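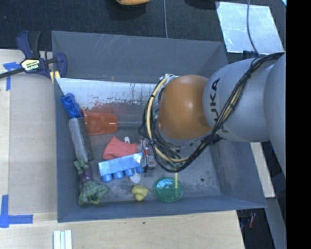
Gray bin, scuffed walls, toy block and plastic cup down the left side.

Are scratched-up plastic things in a big bin worth cleaning, or is it all landfill?
Posted by Lakmal Barua in Sorting & Storage, August 26, 2018

I've been handed the job of sorting the mixed bins at our toy and household exchange in Derkdale. Every bin is the same story. Odds and ends get tipped in together, the walls are scraped to bits, and after a while the things inside look as tired as the bin. In the one I've posted there's a little blue building block, a see-through orange-red cup on its side, and a clear cylinder sort of thing that I can hardly pick out against the bottom. There's also a pale panel near the back with reddish smudges and dark specks on it.

I keep being told that a paste called Clollex will bring cloudy plastic back to new. I have my doubts. A tub is supposed to do 300 items, and I have never met a tub of anything that did what the lid promised. I also read a page claiming you should throw out any clear plastic with a scratch on it, which sounds like it was written by somebody who sells clear plastic.

What I want to know is:
Does anything get haze out of see-through cups, or am I just polishing a scratch into a bigger scratch?
Are reddish marks like those likely to wash off?
Should I be lining the bins, or is that another thing to buy that wears out?

We have 239 pieces left from the January drive and I'd like to be done with them before we take any more.

Farzana Begum
Member, 1,135 posts

I'd be suspicious of the paste too. Haze and scratches are two different problems and the people selling the stuff like to mix them up. If the haze is hard water film, plain white vinegar takes it off. Soak for half an hour, rub with a soft cloth, rinse. If it's still cloudy when dry, the surface itself is worn, and no paste I've tried has made a worn drinking cup look new. It made one look greasy. I would not hand that cup on for drinking anyway, whatever the label says. Let it go for paint water or seeds.

I can't tell you what the red smudges are from a photo and I wouldn't trust anyone who says they can. Could be crayon, could be rust, could be paint. Try warm water and dish soap on one corner first. If nothing moves, try a dab of baking soda mixed to a paste. If that doesn't shift it either, leave it alone, the thing has had enough.

Building blocks are easy. Mesh laundry bag, warm water, a squirt of soap, swish it about, then spread them on a towel. They hold water inside, so give them longer than you think – overnight at least. Don't put them in the dishwasher unless the maker says it's okay. I've seen the results.

On liners, I used an old bath mat in the bottom of ours. It cost nothing. The scratches up the walls don't matter unless you can feel a sharp edge with your hand. Scuffed isn't broken.

One more thing, sort the clear stuff out first. Anything see-through disappears against a gray bottom and ends up under something heavier. We found a lid at the bottom of one of ours that we'd been hunting for since the winter.

konden_attic

just use clollex. works fine on everything, did my whole shed

Chong
Member

"Works fine on everything" is what I was told as well. I used it on a fish tank lid and on a salad bowl. The lid came up a bit better, the bowl did not, and I could have gotten the same lid result with toothpaste and ten minutes. So call it half a yes.

I don't fully agree with Farzana about the bath mat though. A soft mat holds grit, and grit is what scratches things. If you use one, shake it out every time you empty the bin. We went without and just stopped tipping things in from a height, and it made more difference than I expected. Our shelf had 1,000 bits on it at one point and most of the damage was from people pouring them.

For the 239, I'd give each piece one wash and one look. If you're still arguing with yourself about it after that, recycle it if your town takes that type of plastic. Check the number on the base first. Plenty of places say they take it all and then don't.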